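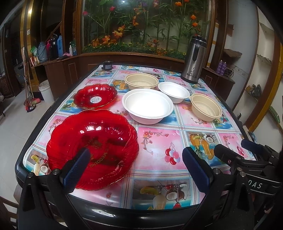 The table with the glossy cloth and the red bowl

Home > Community > Kitchen > Cleaning

Plastic tablecloth is sticky after every wash

Nilton Muñoz
Hello to all. I have a glossy tablecloth with fruit squares, pink and blue. After I wash it, the surface feels sticky under the hand. I bought it in March at the market in Wokunham. I use warm water and the dish soap, then a dry towel. My wife says throw it away, but I like it very much. Is there some way to save it?

12 comments | Share | Print | E-mail

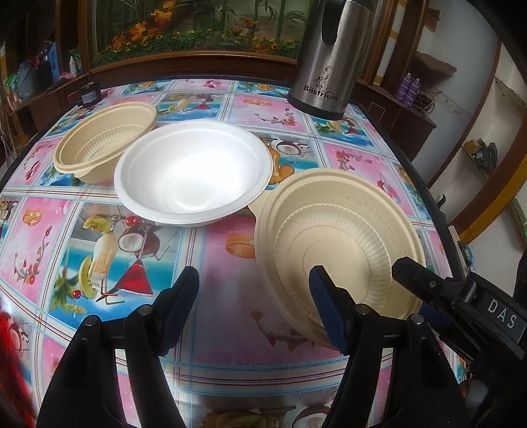
Answers from the community

drovwood_anna
I think it is too much soap. I had the same – the soap stays in a thin film and it catches dust. Mix 200 ml of white vinegar with the same quantity of water, wipe, wait 5 minutes, and then wipe again with clean water only. Try first on a corner. For me it needed two times.
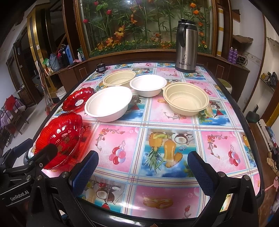
Tello
just buy new one, they are cheap

marek_jenuvstead
The vinegar is good advice, but please look also at the age. Mine became sticky after around 8 years and no cleaning helped, because the plastic itself was getting old. Yours is new, so I would not worry. Do not put hot pots on it, and do not store it folded in a warm place – I roll mine on a cardboard tube.

Was this helpful? 9 Share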